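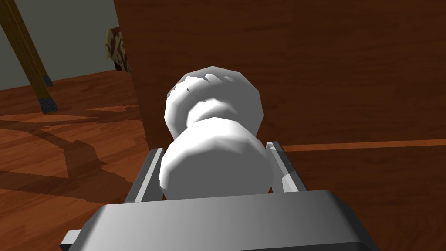 Figure 6.1 A simulated gripper with its two fingers on either side of a white, knob-like shape.

Chapter 6
Chores and Machines: Where Things Stand

Chapter Goals

After reading this chapter you should be able to:
Explain why a task that is easy for a person can be hard for a machine.
Break a household chore into separate actions.
Read a reported success rate and say what it does and does not cover.
Describe how simulation is used to study chores before a robot is sent into a home.

Key terms: gripper, grasp, contact, success rate, transfer, reset

6.1 A Door Is a Chore

Most lists of household chores leave out doors. They name laundry, dishes, floors, and beds. But a person carrying a basket of towels from the dryer to the bedroom may open and close several doors on the way, and each one has to be handled with whatever hand is free. A machine that can fold a towel and can't open the bedroom door will need a person nearby.

Opening a door with a round knob takes at least four actions. The hand has to reach the knob. It has to close on it with enough force to hold. It has to turn the knob far enough to draw back the latch, and keep it turned. Then it has to pull or push while the door swings along an arc, which means the hand must travel along that arc too. If the hand moves in a straight line, it will either slip off or strain against the hinges.

People do this without looking. Factory robots mostly don't do it at all, and factories are laid out so that they don't have to. Parts arrive in the same position each time, fences keep people out, and doors in the path of a machine are usually powered. 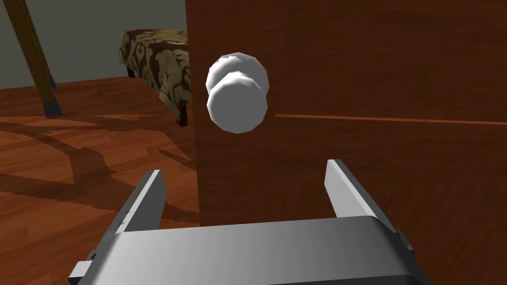
Figure 6.2 An open gripper below a doorknob in a simulated room. The bed beyond is partly hidden by the door.

A round knob is a poor match for a gripper with two flat fingers. Flat plates touch a round surface over a small area, so the grip depends heavily on friction and on how well the fingers are centered. A lever handle is easier, since it can be pushed down with a closed fist or an elbow. Many building codes for public spaces call for levers for much the same reason: they can be worked by someone who can't grip and twist. Homes still have plenty of knobs.

6.2 Reading the Numbers

Reports on household robots often lead with a single figure. Consider the work of the Gerkero project at Windilport, where a team led by Emerson Amaral tested a control program on simulated doors. The program was given 1790 attempts and opened the door in 74 percent of them. That sounds close to useful. Before deciding, a reader should ask three things.

First, what counted as success? In the Gerkero tests, a door counted as open once it had moved far enough for the arm to pass. Closing it again was not part of the task.

Second, where did each attempt start? The arm began within reach of the knob, already facing the door. Finding the door and driving up to it were left out.

Third, what happened after a failure? The room was reset by the computer, which takes no effort in simulation. In a real hallway, someone has to walk over, free the arm, and put things back.

Amaral's own summary was cautious. "It opens doors," he wrote in the project notes. "I would not say it can get around a house."

The same program was later moved to a Porutus arm and tried on two real doors in the workshop. It did well on one. On the other, which had a stiff latch, the fingers slid around the knob and the latch stayed put. The simulated latches had all been set to turn easily, and the program had no practice with anything else. This loss of ability between simulation and the real world is a problem of transfer, and Section 6.5 takes it up in detail.

Shop-floor chores have the same gap, though it shows up in other places. Amrani, a maker of shelving parts, tried an arm for unloading bins of mixed brackets. It handled most of them at a steady pace. Brackets that had hooked together stopped it, and a worker had to come over and pull them apart. The company kept the arm for bins with one kind of part and went back to hand unloading for the rest.

6.3 Seeing From the Hand

A camera near the gripper gives a close view of the target, but it shows little of everything else. In such a view the fingers are always in the picture, and what lies past them may be a plain stretch of wood grain and part of a wall. A knob is small and has few features to lock onto. The program has to judge how far away it is and whether the fingers are lined up with it.

Study the next view with that in mind. The fingers are spread, and the white shape ahead of them has wood grain behind it. Try to decide how far the gripper would have to travel to reach it, and what other information you would want first. 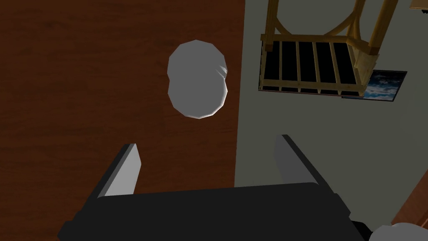 Before You Go On

1. Choose a chore you did this morning. Write out the separate actions, including any doors, drawers, or lids.
2. Mark the actions where your hand stayed in contact with something that was moving.
3. Rewrite the Gerkero result in one sentence that states what was tested and what was left out.
4. Name one change to a kitchen that would make it easier for a two-fingered gripper to work there. Would the change bother the people who live in the house?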